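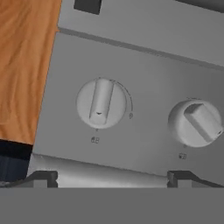

Prullcombe, November

Travel Health board > Mosquito-borne stuff > Dengue shot before a long trip?

marshlark
Okay so I'm leaving for four months of field work and the travel clinic here brought up dengue. I always thought there was nothing you could do except bug spray and long sleeves! Now I'm reading that there are vaccines, but some are only for people who've had it before, some aren't sold here, and my head hurts. Has anyone gone through this? I've never had dengue that I know of.

tapwater_tim
"That you know of" is the big part. Plenty of people get it and think they had a bad flu. Ask for the antibody blood test before you do anything else. Mine cost me 14 bucks with insurance, and I got to find out I'd had it at some point (no clue when).

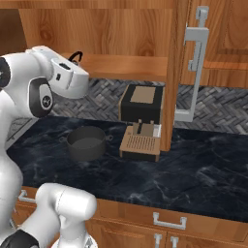
And bring your old travel dates along with you, because the nurse asked me for every country I'd been to and I sat there like a dope trying to remember layovers.

Brivov_Beth
I'd skip the whole thing and put the money into a good net and permethrin for your clothes. I did two rainy seasons that way and was fine.

marshlark
@Brivov_Beth but dengue mosquitoes bite in the daytime, right? I can't exactly work under a net lol

Brivov_Beth
Fair, the net is more for malaria. I still stand by the permethrin. And dump out any standing water near where you sleep – flower pots, buckets, the tray under the fridge.

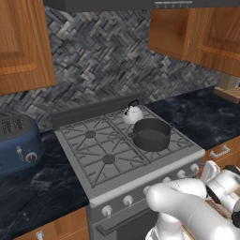
Kitchen range, with a pot on the right-hand grate

haddadin_fan
Gotta disagree with Beth on the "I was fine" logic. I was fine for three trips too, and on the fourth I spent nine days in bed with my eyes feeling like they were being pushed out from behind. My second infection is the one I'm scared of now. If a doctor says you qualify for a shot, I'd at least hear them out.

Brivov_Beth
Didn't say don't talk to a doctor! I said what I'd do.

tapwater_tim
Let's keep it friendly, you two. marshlark, check the timing too. Some of these are two doses months apart, so if you leave soon you may only fit one in.
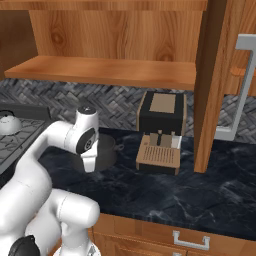 Image credit: Zulema Acuña

marshlark
Ugh, timing is the problem, I fly out in seven weeks. I called the Dadberg clinic this morning and they quoted me 709 for the full travel package, which made me sit down for a minute. The blood test is separate.

haddadin_fan
709 is steep, but ask what's in it. Mine had typhoid and a rabies series bundled and I didn't need half of it. They took it off when I asked.

marshlark
Good tip, I'll call back after lunch. Booked the blood test for now and ordered the permethrin, so you both win :)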